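Friday, April 28, 2023

Tonight I stayed late in the reading room, because the holidays begin tomorrow and the library will be closed until the end of next week. I wanted to finish the old fishing agreement before that. I did not finish it, but I am at page 36 and I understand it much better than on Monday.

What I study is still the same small thing: how two countries that cannot agree on a line in the sea can agree on fish. People at home always ask me why this is interesting. I answer that the fish do not know the line, and then they laugh and we talk about something else. But for me it is really interesting. The two governments wrote down almost nothing about who owns the water. They only wrote which boats may come in, in which months, and who is allowed to stop them. Everything else they left open, and on purpose. My teacher in my country used to call this "putting the problem in a drawer." I don't know if there is an English expression for it.

Mr. Isamu Kaneko came to the seminar in the afternoon. He worked on a squid boat for many years and now he helps the cooperative in Hayashi with its papers. He speaks slowly, so I could follow nearly all of it. He told us that when he was young, the crews from both sides knew each other by their lights. If one boat had an engine problem, the other one came near and waited. They could not speak together, but they had signs with the arms, and he showed us two of them. Later the permits became more strict and the boats had to keep distance, and then the signs were forgotten. He did not say it in a sad way. He said it like somebody who tells you the price of rice.

Somebody asked him if the permits are enough for everybody. He answered with numbers from his notebook. The cooperative asked for 3,946 fishing days for the whole group in the last season and received 1,080. I wrote it down twice to be sure. He thinks that the talks in September will not change it much. The other side wants first to speak about the patrol ships, and our side (I write "our side" now, I noticed it today) wants first to speak about the catch. So they will sit around seven hours and make a plan to meet again.

After the seminar I had soup with two people from the course. One of them has applied to Vivent, the consulting company, for a job in shipping insurance. She says that each time there is news about the sea, the companies want a new report by the morning. I could not do this work. I need three days only to read one treaty, and then one more day to be angry at the translation. In article four the English text says "shall consult" and the Japanese text is, I think, softer. It is more like "will try to talk." I must check this with somebody who knows law. If I am right, it is a good part for my second chapter, and if I am wrong, it is better to know it before my supervisor sees it.

I also want to write down the word Mr. Kaneko used for the water between the two zones. I heard it like "the shared yard." It is not in my dictionary.

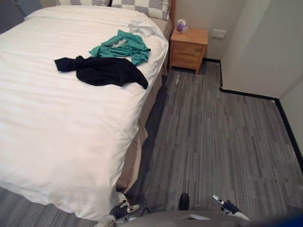
Why do two countries sign a fishing agreement when they still don't agree on the border? Both need the fish now, and the border can wait for many years.

I wrote these two sentences on a card for the introduction. Maybe they are too simple, but last time my supervisor told me that my first page was like a fog, so now I try to begin simple. After the holidays I will ask for the older version of the annex, the one with the map. The librarian thinks it is in the other building. Tomorrow I will call my mother and write the email to Mr. Kaneko to say thank you, in Japanese, with no mistakes if possible.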